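Ticket 226 - Label printer drops off network after sleep
Status: Closed
Product: Imis desktop label printer, firmware 6
Site: Kandon, packing office
Priority: Normal

Problem as reported
Printer works after power-on. If left idle for 60 minutes it goes to sleep and does not come back when a job is sent. Jobs sit in the queue on the Udance order system with status "waiting". Power cycling the printer clears the fault until the next idle period. Started in July after the office switch was replaced.

Environment
Wired connection, address assigned by the router. One queue on the Udance server, two workstations printing to it. Labels are 4 inch thermal stock.

Log

09:10 - Fault confirmed. Printer panel dark, link light on the switch off. Ping fails from the server and from both workstations.

09:25 - Power cycled. Printer came back on an address ending in 187. Queue on the server still pointed at the old address. Queue edited, held jobs released, all printed.

09:40 - Reserved the address in the router so it stays the same after a restart. This fixes the queue mismatch but does not explain the dead link.

10:50 - Printer asleep again, link light off. Address reservation is holding, so the two faults are separate.

11:05 - Swapped the patch cable and moved to a different switch port. No change after forced sleep from the panel menu.

11:30 - Logged in to the new switch (Yeh, 8 port). Energy saving is on by default for all ports. Turned it off for the printer port only. Forced sleep, waited, sent a test label. Printer woke and printed.

13:15 - Left idle past the full sleep period. Link light stayed on. Test label printed on the first try from both workstations.

Workbench by the wall, open case on the table:
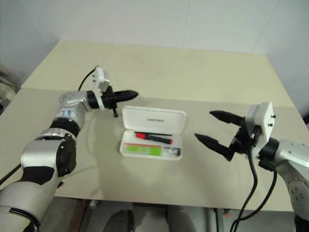
Reply from Kandon, 15:40
We had two more idle periods over lunch and after, and labels came out both times. One question - the second printer in returns is on the same switch. Should we turn off energy saving on that port as well, or wait until it fails?

Support, 15:55
Turn it off now. Same model, same firmware. Reserve its address in the router while you are there and check that the queue matches. Save the switch settings afterward, as they are lost on restart if not saved. Closing this ticket; reply to reopen.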